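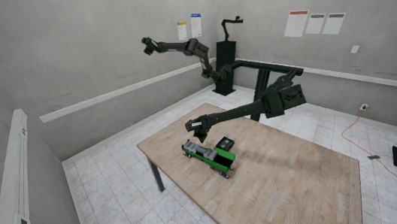
Sim, truck task: near arm over the green truck, gripper empty, other arm up out of the way.

Tuesday, 14:20

Picking up the false grasp fault again. The policy sends the near arm down to the truck, the fingers close, and the log reports a hold when there is nothing between them. The arm then lifts and carries on with the rest of the job as if it had the part. Happened on 5 of the 40 runs overnight. Seed 874 does it every time, so I am using that one from now on.

Kęstutis thought it was the contact threshold. Raised it, same result. Put it back.

Went through the contact log step by step. The hold flag goes true 2 steps before the fingers reach the truck at all. What they are touching is each other. Dreltivora counts finger on finger as a contact unless the pair is excluded, and the exclusion list was dropped when we moved the arm files over from Milero in March. My fault, I did the move and only checked the joint limits.

Added the pair back for the near arm and reran 874. No false hold, but the grasp still misses and the run now stops with an error. That is the behaviour we want for the time being. The miss is a separate fault — opened a ticket for it under Pullwood.

Not yet done: same exclusion for the far arm. Gizella needs to know before she trains on anything from last night, as the bad runs are marked as successes. I have moved the whole batch out of the shared folder until they are relabelled.

Hardware cell stays on the old build. Do not copy the new arm files across until both arms have been checked.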